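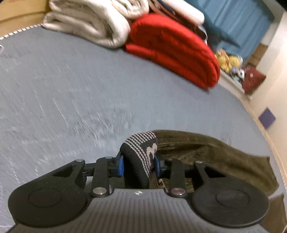 Home | Devices | Trials | FAQ | Contact

Reader questions: nerve stimulators for restless legs

6 min read
Last updated in June

What is the Plurance band supposed to do?

It's a strap worn below the knee that sends a mild current to a nerve in the leg, with the aim of calming the urge to move that keeps people with restless legs up at night. The maker, Protex, calls it "drug-free relief." Drug-free I'll grant. Relief is the part I'd like to see more evidence for. Plenty of people with this condition already have a home routine, whether that's pacing the hall at 2 a.m., a hot bath, or pulling on a dark patterned sock before lying down, and some of them swear by it. A new device ought to beat those by a clear margin before it asks for your money.

Has it been tested?

Yes, in one trial that I'd call decent and one that I wouldn't. The decent one ran for 4 weeks and compared the band with a dummy version. Both groups got better. The group with the working band got better by a little more, on a questionnaire that patients filled out themselves. The other trial had no dummy group at all, so I can't tell you what it shows, and I don't think Protex can either.

Protex says 2,852 patients have used it. Isn't that proof?

It's proof of sales. The figure covers everyone who registered a band. It says nothing about how many still wear it, and when I asked for that number I was told it was "being compiled."

Why would a dummy device help anyone?

Restless legs come and go. People tend to sign up for a trial when things are at their worst, and a lot of them would have had a better month anyway. Add a nurse who calls every few days and a gadget that hums, and you get a sizable placebo response. Drug trials for this condition run into the same problem.

What does it cost?

$2,395 for the band and charger. Replacement pads are extra, and you'll need new ones regularly. Ask for the yearly price of pads in writing. The sales sheet I was sent left it out.

Will insurance pay?

Don't count on it. Dwayne Lyons, a reader in Dukbridge, was turned down two times and got the same form letter both times. If you want to try, have your doctor write down what you've already taken and why you stopped. Get the answer before you order, whatever the sales rep tells you about approvals.

Is it safe?

The side effects reported so far are mostly skin irritation and tingling. Four weeks isn't long enough to say much about years of nightly use. If you have a pacemaker or another implant, or you're pregnant, talk to your doctor first.

Is the Cuautle any different?

It's a cheaper band with a similar idea behind it and even less data. I found a poster from a meeting and a page of testimonials. Segundo Cusi wrote in to say it worked for him from the first night. I'm glad he's sleeping, but I can't build a recommendation on one good night.

What should I do first?

Ask for a blood test that includes ferritin. Low iron is a common and treatable contributor, and it gets missed. Then go over your medicines with a pharmacist, including the ones you buy off the shelf. Some antihistamines sold as sleep aids can make restless legs worse.

Would you buy one?

Not at that price, and not on one short trial. If a longer study comes out I'll read it and change this page if it deserves changing.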